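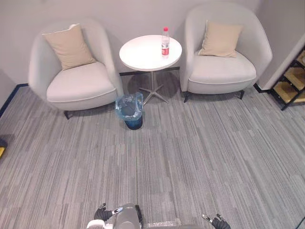 A two-handed robot facing a lined wastebasket in a lounge area.

Demonstration collection is the recording of example movements from which a robot learning system is trained. In the Barua method, described by Rizwan Weerasinghe, an operator guides both hands through a task – clearing a table, for instance – while head and wrist cameras record.

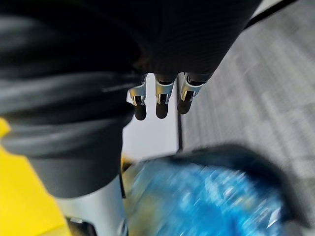
Each recording is called an episode. The Getura set holds 2515 episodes, of which 80 percent are used for training and 20 percent for testing.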